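What the Pads Said 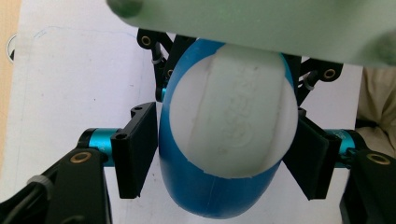 Issue 17, page 2

The gripper stopped at 629 capsules and said it was holding one.

It wasn't. The pads had closed on air. I put my finger between them to make sure, which the Dondley manual tells you never to do, and then took it out again fast, remembering why.

"Slip event, minor," said the report from Husunton when it came back. Husunton made the software. Dondley made the hand. Each had a phone line, and each line gave you the number of the other.

I had been told the hand could feel. That was the word in the sales talk, feel, and the man who used it had held up a blue and white capsule between the black pads as if it were an egg from a nest. I asked him what it felt like when it dropped one. He said it didn't drop them.

So where was it? I looked under the bench at Dalen Street, and behind the bins, and inside my own shoe. The log had the grip force steady the whole time, a straight line, very pretty. Something had been squeezed. The log was sure of that.

They sent a patch in May. I ran it overnight with the guard down and sat across the room with a sandwich. Pick, lift, place. At 693 the light went green and the arm swung over to the Bramum tray, careful as a nurse, and opened its pads above an empty slot, and waited, and closed, and went back for the next.

"Confirmed," said the screen.

I wrote the slot down on the back of my hand. Then I lifted the guard, reached for the red button and pressed it. The screen told me the arm had stopped. I stayed where I was and watched the arm.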